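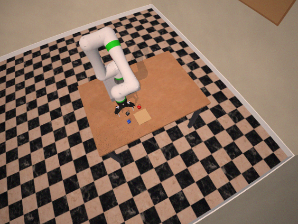
Re: Tongue splitting at Havov

Lists > Body Mods > August

I don't buy the "healed in 2 weeks" line. Healed according to whom? The studio charging $1,490?
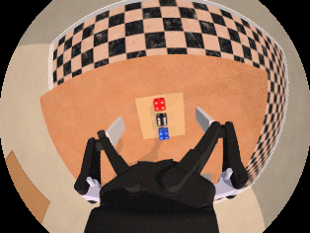

What I'd ask first

Who does the cutting, and are they licensed for surgery? Havov's page doesn't say. Three glowing reviews prove very little.

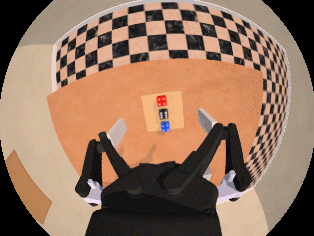

Checkerboard panel and gripper, from above

I'd wait until February and see who still likes theirs.

Ivar Berge

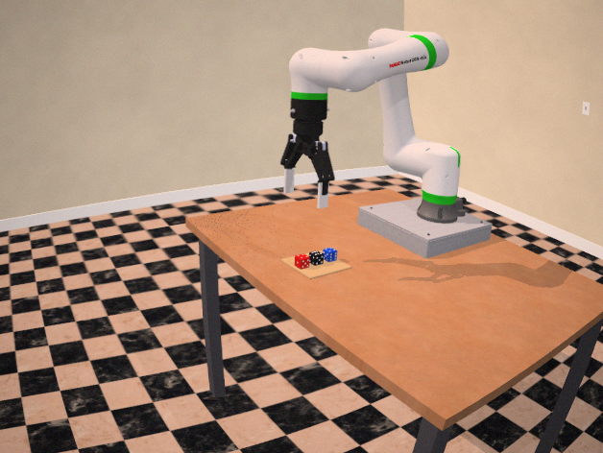 Wenche Söderlund wrote:
> They told me the swelling is minor and I can eat normally by day 3. Booking soon.

Tags: tongue, aftercare

Recent threads
Chege ear pointing prices
Numbing cream question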